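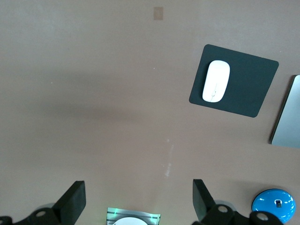 White mouse on the gray pad, desk at the Clanmont office

Pointer speed drifts between the two OS profiles — what are you all using?

tarn_field
Posted Feb 22, 2026

I do drafting work at two sites, Morrison and Clanmont, and carry the same settings file between them. At Morrison the pointer tracks the way I expect. At Clanmont the same hand movement overshoots by a visible amount, mostly on short moves. Acceleration is off at both. Both monitors are the same model at the same scaling. I have been through the driver panel twice and the values match.

What I want is one hand movement equal to one on-screen distance at both desks. Is there a way to measure this properly instead of guessing with the slider?

kelpline
Measure counts per inch first. Tape a ruler to the pad, zero the counter in any raw input logger, move the mouse exactly 6 inches, read the total, divide by 6. Repeat until the readings settle. Do it at both desks. If the counts agree, the mouse is fine and the difference is in software. If they don't, look at the surface.

obrien_not_obrien
Surface is a waste of time with any sensor made in the last ten years. I've run mine on bare desk, paper, and a cloth pad and could not tell them apart. Check the "enhance precision" box. Updates turn it back on.

kelpline
Could not tell them apart by feel, or by count? My own readings on cloth and on hard plastic differ by 2 percent with the same mouse. That is small, but a person who clicks on line ends all day will notice it.

obrien_not_obrien
By feel. 2 percent is not "overshoots by a visible amount."

tarn_field
The box is unchecked at both sites. I checked again this morning over remote. I'll do the ruler test when I'm back at Clanmont.

dvm_north
Which utility are you using to carry the settings? If it's Fillora, version matters. Older builds save the slider position and leave out the multiplier. You load the profile, the panel shows the right number, and the real multiplier is whatever the machine had before. Export to text and look for a line starting with "scale." If there isn't one, that's your problem.

pinhole_b
I had this with Fillora too. I moved to Zorkby, which writes the whole block, but it needs admin rights to install. May not fly on a company machine.

tarn_field
It is Fillora. Exported both. Morrison has a scale line, Clanmont does not. The Clanmont machine is on the older build.

dvm_north
Then update, delete the old profile, and import again. Don't import over the top of the old one. It merges, and the missing line stays missing.

obrien_not_obrien
So, software. As I said.

kelpline
You said it was the precision box. I'd still do the ruler test after the update. Until both desks give the same count you have only fixed the part you can see in a text file.

tarn_field
Updated, deleted, imported. Ruler test at Clanmont, 6 inches, average of 13 passes: within a few counts of 2000 per inch, which is what the mouse is set to. Morrison reads a little lower, inside what I'd call ruler error. Short moves land where I expect now.

kelpline
Good. Start from the same edge of the ruler each time and lift straight up at the end. Most of the scatter comes from twisting the wrist on the stop.

pinhole_b
Does the scale line survive a reboot for you? Mine dropped out after a restart on the old build, and I never tested the new one.

tarn_field
One restart so far and it's still there. I'll post again if it goes.

Contact the moderators | Posts remain the property of their authors | Back to top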